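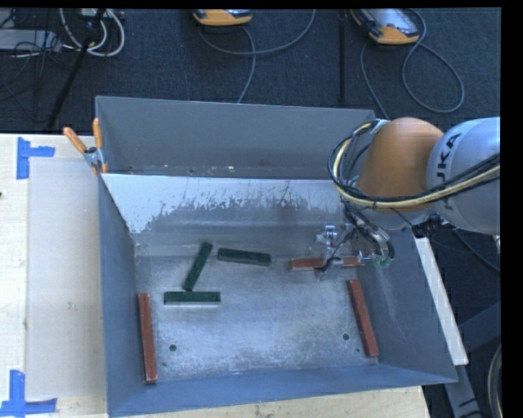
One of you wrote on the feedback sheet after Monday's class that a support act is basically a band that plays for free while people find the bar, and could we please get to the part about headliners. Fair enough! I've been that band. But I want to stick with supports for one more week, as most of you will book or be a support long before you go near a headliner, and the money and the clock both get decided further down the bill than you'd think.

So these are the notes for week six, Putting a Bill Together. Same warning as always, I type them up from my own scribbles, so the order wanders a bit.

WHERE WE LEFT OFF

Last time we costed an empty night at the Urkstead. Room, door staff, sound engineer, lights, the box of water and chips backstage. We got to $1,198 before a single musician had been offered a cent. Keep that number handy, we use it again below.

A few of you left out the engineer because "the venue has one." The venue does have one, and the venue bills you for the evening. Read the hire sheet to the bottom, the good stuff is always on page two.

WHAT A SUPPORT IS FOR

I think of a support slot as doing one of these jobs, and I like to know which before I send any emails.

Selling tickets. A local band with a following, on before a touring band that nobody in town has seen yet. If this is the job, pay them like it's the job. I've seen a touring act get a nice guarantee while the locals who filled the floor split gas money, and those locals didn't pick up the phone the next time.

Warming the room. This is about mood more than numbers. You want people off the walls and facing front by the time the changeover starts. A loud three-piece isn't always the answer - one singer with a guitar can pull a room together beautifully if the headliner starts quiet.

Trying somebody out. You like a new act, you want to see them on a proper stage, and you give them the early half hour. Tell them that's what it is. New bands are much happier with a short set they knew about than a long one that gets chopped at the last minute.

There's overlap of course, and the best supports do all of it. Just don't book for one job and then grumble that you didn't get another.

THE FAMEL AND IBARRA BILL

This is the one we did on the board. Famel are the headliners, four people, lots of keyboards, slow to set up. Ibarra are the support, two people, drums and bass, very fast to set up and (bless them) very loud.

First question I put to you was whether they go together. About half the class said no, too different. I went back and forth on it myself, but I lean yes. Two bands that sound exactly alike make a long evening, and by the fourth song of the second set everybody's ears have gone to sleep. What you want is an audience in common, and these two share one. Look at who else their fans go to see, it tells you far more than the genre on the poster.

Second question, whose drum kit? Ibarra's, if Famel's drummer agrees, and you ask well before the day. Cymbals, snare and kick pedal are personal and every drummer brings their own. The rest can be shared. It saves you a chunk of changeover and a lot of van space.

THE CLOCK

Write the running order backward from curfew. Everybody starts from doors and everybody runs out of night.

Our version went like this:

11:00 pm curfew, music off
9:40 Famel on stage
9:10 changeover
8:30 Ibarra on stage
7:30 doors
6:45 Ibarra soundcheck
5:00 Famel soundcheck
4:00 load-in

Headliner checks first, support checks last, and then the support's gear stays exactly where it is on stage until they play. If you take one thing from this week please take that. Mark Famel's positions with tape before you slide anything back.

Thirty minutes for changeover looks generous on paper. It has keyboards in it, so it isn't. Also, the 80 minutes for Famel includes the encore. Bands will tell you they don't do encores. Leave the room for one.

THE MONEY

We put 100 people through the door in the bad version and came up short even with nice round ticket prices. Then we tried the good version, where ticket income came to $1,864. Take away our $1,198 and you have $666 for two bands, posters and yourself. Several of you paid yourselves first. I admire the confidence!

Offer the support a flat fee, agreed in writing, and pay it on the night whatever happens at the door. It doesn't have to be huge. Put the meal and the guest list in the same message, with the number of names, so you aren't arguing with a bass player in the lobby at 7:35.

GUEST LISTS

Roughly 22 names came up when we added both bands, the venue and the friends of friends. In a small room that's a big slice of your income standing there holding free wristbands. Cap it, and put the cap in the contract.

FOR NEXT WEEK

Fiveck have a new record and want a hometown show in May. Pick them a support from your own listening, say which job the support is doing, and write me a running order with an 10:30 curfew. One page is plenty. Don't forget the tape.

Bring your hire sheets too, we'll need page two.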